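Teaching the arm to pick up, week three

I spent most of Saturday recording demonstrations on the small arm. It runs leader and follower: I move one arm by hand and the other copies it on the table. The task is one pick. Go down over the mat, close on the small white block, lift, put it in the tray.

I now have 116 recordings. Idrisa Mbwambo told me to throw out any where I hesitated over the block, and that cost me 11. I kept the ones where I came in crooked and corrected, as long as I didn't stop.

The part I had been doing badly was the approach. I was opening the gripper late, so the finger kept nudging the block before I could close. Now I open it all the way while the arm is still up, then come down.
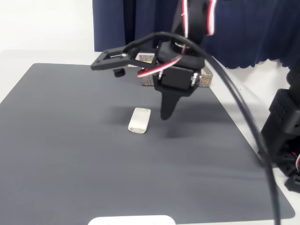 What I changed for the next batch

The block gets a new spot and a new angle every time. My early recordings had it in nearly the same place, and the trained policy went to that place whether the block was there or not – not much use.

I also slowed my hand down. Chunhua Feng watched a few replays and said I was moving faster than the follower could track.

Next I want to try three starting poses for the arm. Training runs overnight, so I'll post the results when I have them.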